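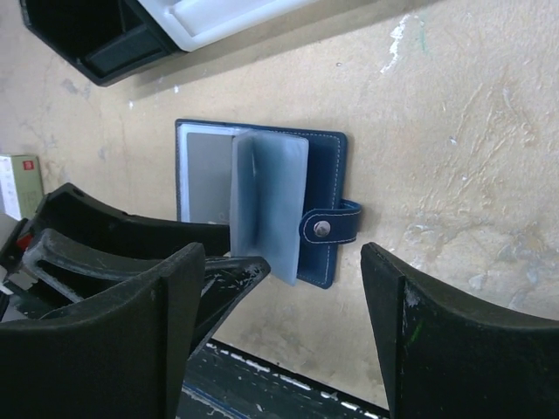

How many loyalty cards does one person need? Two, in my case: one for groceries and one for coffee, and the coffee one is mostly sentimental.

I got to that number the slow way. Back in October I was standing at the register at Jillero with a line building up behind me, digging for the card that would take a little money off a bag of cat litter, and I could not find it. I found the one for the shoe store that closed. I found a punch card for frozen yogurt with a single punch in it. The cashier was very sweet and typed in my phone number instead, and the whole thing took maybe four seconds. I walked out to the car wondering why I had been hauling that card around at all.

So that night I put the kettle on, dumped everything out of my purse and started sorting. And because I can never leave a thing alone once I've started, I also logged in to every points account I could remember. Some of those passwords were OLD, you guys. One of my security questions was about my favorite band and I had to guess which phase of my life I was in when I answered it (ska, unfortunately).

The Jondus account was the one that got me. I'd been buying gas there for years and feeling pretty smug about it, and I had 2,269 points. Sounds great! Then I went to the rewards page, and 1,000 points gets you a medium fountain drink. So years of loyalty had earned me two sodas and some change. I don't even like soda that much. And the nearest Jondus is on the far side of the highway, so I'd been driving past a perfectly good, cheaper station the whole time to keep my streak going. I did the math on that drive and then I wished I hadn't.

Kobzar was sneakier. That's the craft and fabric place out by the movie theater, and they send these coupons where you get $40 back in "Kobzar cash," but you can only spend it during a certain week, on certain things, and never on the good scissors. I have bought so much felt because of Kobzar cash. I have a bin of felt. If anybody has a felt project that uses a lot of mustard yellow, please leave me a comment, I mean it.

I don't want to be a total grump, though. I do think some of these programs are fine. The grocery one takes money off right there at the register, on stuff I was buying anyway, and I don't have to remember a thing. That's my whole test now. If I'd buy it without the card and the discount shows up today, it stays. If I have to save up, log in, wait for a certain week or drive out of my way, it's gone.

By that rule the coffee card should be gone too. It's from Brendberg, the little place by the library with the wobbly stools, and it's one of those buy-a-bunch-get-one-free deals, stamped by hand. The stamp is a tiny owl. I like the owl. I like handing over the card and getting it back, and the free latte always seems to land on a morning when I need one. So it's staying, and I've made my peace with breaking my own rule the same evening I made it up.

Canceling the rest was more annoying than I expected. A couple of places let you close the account from the settings page. One wanted me to call between 9 and 4, and then the person on the phone offered me bonus points to stay – I laughed out loud, and then I felt bad because she was only doing her job. A furniture store I bought one lamp from years ago still emails me, and I've unsubscribed three different ways. I may just have to move.

What I've noticed since then is how much less I shop. I didn't set out to do that! But without the "your points are expiring" emails I kind of forget these stores are there. I had no idea how many of my Saturday errands (well, weekend errands, I'm not that organized) started with one of those emails. I went to Kobzar last month for a zipper and came home with a zipper. The girl at the counter asked if I wanted to sign up for rewards and I said no thank you, and my voice did a weird little wobble.

Next up is the subscriptions. I've already found a meditation app I've been paying for and haven't opened, and I suspect there's a magazine in there somewhere too. I'll write that one up when I've calmed down about it. In the meantime, tell me which cards you'd keep, and please, somebody, take this felt.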